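## 4. Cataloguing a fashion plate in Karkeo

Have the plate face up and your volume list open. Allow 19 minutes for the first one – more if you start admiring the sleeves.

1. Choose **New record**, then **Plate**.
2. Enter the periodical, volume and issue. Karkeo accepts Roman numerals but sorts them alphabetically, so IX lands before V. Use ordinary numbers.

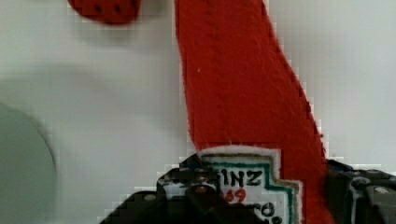

3. Type the caption exactly as printed, odd spellings included. The engraver's mistakes are history. Yours are just mistakes.
4. Scan at 600 dpi, in colour, even if the plate was never hand-tinted.
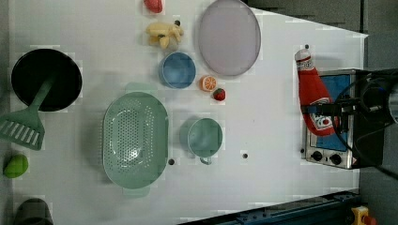 **Note:** Granley scanners default to 410 dpi for reasons known only to Granley. Check every time.

5. Pick garment terms from the Urio list. "Frock, nice" was removed in November. Kirsten Baldursdóttir has the full list of retired terms and will defend it.

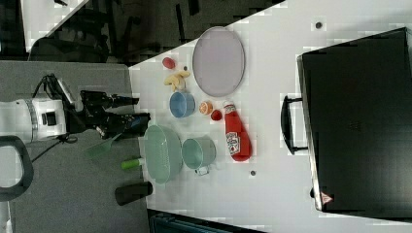 6. Select **Save**, wait for the grey tick, and file the plate in its sleeve.

**Caution:** Don't import more than 1,000 records at once. Aishwarya Rodrigues tried it, and we now have a great many bonnets dated 0000.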